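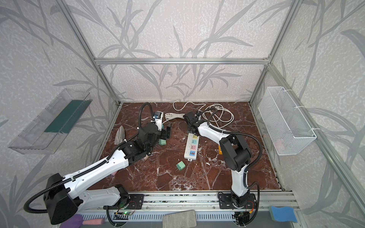

Stop Retrying in the Planner

Most manipulation stacks I have reviewed put retry logic in the task planner. I think this is a mistake, and cables show why.

A planner that handles rigid parts can treat a failed grasp as a discrete event. The part is where it was, or it moved a little, and the same plan can be run again with a new pose. A power cord does not behave this way. Each contact changes its shape, and the state the planner reasoned about is gone. Replanning from the last known model wastes a cycle at best. At worst it sends two arms to the same loop of cord.

We logged 309 bimanual cable attempts on Grevach, our scheduling layer, in August. The planner called for a retry in 50 of them. In 11 of those, the retry began before perception had published a new segmentation, so the arms acted on stale geometry. Every log line looked normal. The planner had done what its state machine told it to do.

The fix was to move retries down into the controller, next to the force estimate and the gripper width. The controller knows within a few ticks that the fingers closed on nothing. It can back off, reopen and request a fresh view without asking permission. The planner should hear one of two things: the subgoal was met, or the local budget ran out.

The usual objection is that this hides failures from the people who tune the planner. It does if you let it. Plultano, the logging tool we use, records every local attempt with its image timestamp, and a query over those records is easier to read than a planner trace full of loops.

A second objection is testing. Controller retries are harder to unit test, and I have no good answer to that. We replay recorded contacts and accept that coverage is thin, especially for dual-arm handoffs.

February 9, 2018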